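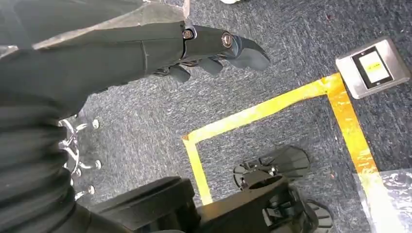 Hand lands to one side of the packet after the robot has been moved

Posted 15th July by Abdelilah Benmoussa

I'm on the student team that is getting a pick and place task ready for our open day in September. The robot has to take a small snack packet off the table and put it in a compartment of a wooden organizer. It works well when we set everything up and start right away. When the robot has been rolled away and brought back, the hand comes down to one side of the packet. We put yellow tape on the carpet in a rectangle near the floor outlet so we would have a place to line up with, but as you can tell, part of the black base is over the left strip, and I can't say if it was over it by the same amount last time. The miss is up to 3 cm. It's always to the same side within one session, but it can be the other side in the next session.

What we have tried so far:

Ran the arm's homing routine again. No change.
Taught the pick position again. This fixes it until the robot is moved.
Swapped in a bigger packet. It grabs that one more often, but the hand is still off center.

The positions are fixed ones that we saved by moving the arm by hand and pressing save. There are five of them (ready, above packet, grip, above box, release). The program runs on a laptop on the same table. We have a wrist camera, but right now we only record from it and the program doesn't use it for anything.

Is there a way to fix this without teaching all five positions every time? Setting up takes most of our meeting.
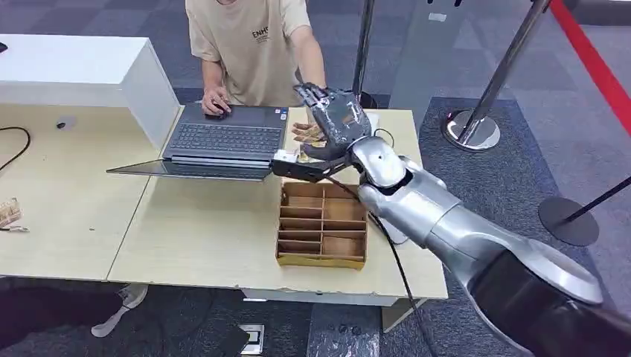

Nekden Student Robotics Team / Manipulation Group / Help Board

More details, because two people asked in the comments. The organizer goes on the near side of the table, under where the hand waits. It has two columns, and we are only using the large upper compartment in the right column for now. One of us sits across from the robot with the laptop and sets out the next packet by hand. The organizer isn't fastened to the table. There's also a black cable that crosses a corner of it, and I moved the cable once and the box came with it. The table is two sections pushed together and I have never checked if they stay put.

The release position is off too, but less than the grip. I think the compartment is just big enough that we get away with it.

Dravarine

Your saved positions are relative to the robot's base. If the base moves or turns, every position moves with it, and the program has no idea. Homing won't help because homing only tells the arm where its own joints are. It says nothing about where the table is.

Turning is the bigger problem. A tape rectangle is good for getting the base back to nearly the right place, but it's poor for angle, since you're judging by eye along one edge. A small turn at the base becomes a large miss at the end of an outstretched arm. That also fits with the miss being on one side all session and then switching in the next.

I would do this in order:

1. Stop using the floor as the reference. Use the table. The packet and the box are on the table, so the thing you care about is robot to table and not robot to carpet.

2. Pick two points on the table and mark each with a small cross in pen on masking tape. Put them as far apart as the arm can comfortably reach. Do not put one on each table section. Keep both on the same section as the box.

3. After parking the robot, touch the same fingertip to each cross and save both positions. That's two positions to teach and not five, and they are easy ones because there is nothing to grip.

4. From the two points, work out how far the base has shifted and how much it has turned compared with the day you taught the originals. Apply the same shift and turn to all five saved positions. It's a few lines of code. Remember to rotate the direction the hand is facing as well, or the grip will be in the right place at the wrong angle.

5. Tape down the box, or screw a stop block to a board and push the box against it. Do the same for the packet if you can. Run the cable some other way.

This assumes the floor is level enough that the base doesn't tilt. If the fingertip is also high or low at one of the crosses, you need a third point.

Last thing, lock whatever wheels or feet the base has before you touch the crosses. We once did it the other way around and spent an evening chasing the difference.

Trullance

Get a better robot lol. Or just teach it again, it's five points.

Edit: ok, fair, I didn't see that setup takes up the whole meeting. You could also bolt the table to the base and move them together. We had a cart like that.

Nakamura

Dravarine's method is right and I'd do that first. You could use the wrist camera later on.

Stick a printed marker on the table near the box, drive the arm to a "look" position, take one picture, and compute where the marker is. Then everything is relative to the marker, and you can skip touching the crosses. It needs a camera calibration, and it needs the camera to be mounted stiffly. If the camera can be wiggled by hand, forget it until you've fixed that.

I would not go straight to training a model on recordings, in case someone on your team is suggesting it. Our group collected 270 runs of a similar task before anyone noticed the box had been in a different place for part of them. We threw out a lot of it. We also set the training to 3,000 steps because that was what the tutorial had, which told us nothing.

Whatever you do, look through your wrist recordings now. Check if hands and sleeves get between the camera and the place where the marker would go.

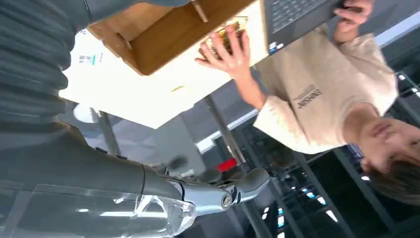 Wrist camera: box, laptop, and a hand reaching in by the edge of the box.

Abdelilah Benmoussa

Thanks, both. I went through the recordings and the person's hand is often right beside the box, so a marker would have to go somewhere else on the table or we'd need a rule about keeping hands back during the look step.

We did the two crosses. First try made it worse, and it was my mistake, I had the sign of the rotation backward. With that fixed, the hand came down over the packet in all five test runs after we rolled the robot out and back in. The grip angle still looks a little off to me. I hadn't rotated the hand direction for the release position, so that is next.

The box is now taped down. Cable is still where it was.

Dravarine

Move the cable.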